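From: Svenja Hauser
To: cell-users
Subject: Re: Monday visit to Sayce, notes

Following up on Gwawr's questions, quoted at the bottom. I was at the Sayce open day from the first talk until they closed the lab, and spent most of that time at the two-arm cell. Pilla had the first slot, Imeck the second, and I missed part of Imeck's.

Two views of the cell, one looking over the table and one from a wrist camera: 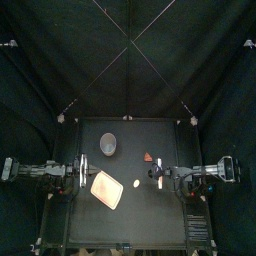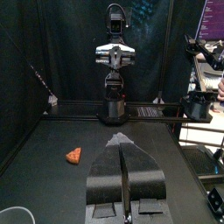

Two-arm cell at Sayce, dark curtains behind the table; the small orange wedge on the tabletop is in both.

The task on show was a tabletop pick with toy food and a few kitchen items. An operator drives both arms, the episode is saved, and the objects are moved by hand before the next one. Yhon Sotelo, who ran the session, gave the length of a typical episode as 600 control steps. They had 294 episodes for this object set before the visit and want 200 more with the board rotated further.

Points relevant to us:

Layout. The arms face each other across the table. Reach overlaps in the middle, so either arm can take an object placed there. Yhon's rule is that the arm nearer the object goes first and the other holds position. This is left to the operator – there is no interlock in software beyond the joint limits.

Background. The curtains are there for the cameras. They tried the cell without them and got more variation between morning and afternoon recordings than they wanted. The dark table does the same job, although pale objects can wash out under the lights.

Fingertips. The wrist view shows the tips better than I can put it. The surface is rough and light gray, and the edges are ragged. I asked about replacement intervals and did not get a figure.

Calibration. Done at the start of each day and again after any contact with the rails. It takes 5 minutes per arm. Tomos asked if they had measured drift over a full day. They have, but the numbers are in the Pemavden report, and that is not out until May.

I did not see a policy running on its own at this cell. Everything I watched was operator-driven.

Svenja

Gwawr Pugh wrote:
> Sorry to miss this one. Three things I would like to know if anyone
> gets near the hardware:
>
> 1. Do the arms face each other or sit side by side? Lena Stępień
> had heard side by side, and our bench drawing assumes it.
> 2. What are they doing about the background? Ours is a painted wall
> and I am not happy with it.
> 3. How often do they recalibrate, and how long does it take?
>
> Anything on fingertips would also help. I have to order ours
> before the end of the month.
>
> Gwawr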